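Jatlow Lidded Rattan Basket, Rectangular, Compartment Interior
Mustora Tabletop and Storage
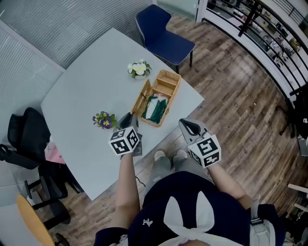

Issue 6, page 172

Product summary

The Jatlow is a rectangular basket in woven rattan, natural tan, with a hinged lid. It is intended for table linens, napkins, small cloths and light household items kept on a table, sideboard or open shelf. The lid folds up and back on its hinge, leaving the rectangular compartments accessible from above. A divider with two small square compartments is fitted to the lid side.

The basket is shown open on a light gray table with a folded dark green cloth in the lower part. The potted flowers, one white and one purple pansy, are not included. The cloth is not included.

Construction

Body and lid are woven separately and joined at the rear edge. The weave is closed enough to hold folded cloth without sagging between strands. Rattan is a natural material and strand width varies within a single basket. Color varies between batches from pale straw to medium tan. Mustora does not match color across orders placed at different times; customers who need a uniform set should order all units together and note "same batch" on the order form.

No lacquer or stain is applied at the Jekusdale workshop. The finish will darken slightly with age, more quickly in direct sun.

Weaving pattern: Bożena Czerwiński
Compartment layout: Wojciech Mazurek

Capacity and loading

Maximum evenly distributed load is 6 lb. Do not lift the basket by the open lid. Do not hang items from the divider. The small square compartments are sized for napkin rings, place cards, folded pocket cloths, sewing notions and similar light articles. Glass and ceramics should be wrapped before storage.

For table linens, fold to slightly less than the compartment width and lay flat. Heavier cloth goes at the bottom. A cloth folded too thick will press against the lid when it is lowered and, over time, will pull the hinge out of line. If the lid does not close under its own weight, remove one layer.

Clearance

Leave at least 6 inches behind the basket so the lid can fold back fully. With less clearance the lid rests at an upright angle and may drop forward. Against a wall, place the basket with the hinge side facing the room or turn it end-on.

On smooth tabletops the base may slide when the lid is opened with one hand. Felt pads (part JB-18, sold in sheets of 30) are available for this purpose. Pads are self-adhesive and should be pressed on at the corners, on dry rattan only.

Use with potted plants

The basket is often set out alongside small pots. Keep watered pots off the lid and out of the compartments. Rattan takes up water at the cut ends first, and standing moisture will leave a gray mark that cannot be cleaned out. Place a saucer under any pot without its own tray. Soil that falls into the weave should be left to dry and then brushed out with a soft, dry brush.

Care

Dust with a dry brush or vacuum with a brush attachment on low suction. For stains, wipe with a cloth dampened in plain water and dry with the lid open, away from heaters. Do not soak. Do not use bleach, furniture polish or oil. Relative humidity below 30 percent for long periods may make the strands brittle; a light misting on the outside once a season is sufficient.

Loose strand ends up to an inch long may be trimmed flush with side cutters. Broken strands in the body should be reported before trimming.

Spare parts and repair

Replacement hinges, dividers and lids are supplied by the Jabłońska parts counter. Lids are woven to order and take over 18 working days. Give the batch code when ordering, as lid dimensions were changed slightly between the first and second production runs and the two are not interchangeable. Dividers fit both runs.

Hinge replacement can be done at home with the instructions in the parts bag. Body repairs are handled at Jekusdale only. Send baskets empty. Contents left inside are returned at the customer's cost.

Repairs and spare parts: Teresa Wróbel
Trade orders: Cyprian Wysocka

Ordering

Catalog number: JAT-172
Color: natural tan
Sold: singly, assembled
Minimum trade order: 6
Returns: within 30 days, unused, in original carton

Corrections to previous issue

The entry for the Jatlow basket in Issue 5 listed the divider as an optional extra. It is fitted as standard. The same entry gave the felt pads as part JB-16, a discontinued size. Orders received under the old number since October have been filled with JB-18. Queries on either point to Wanda Tomaszewski, catalog desk.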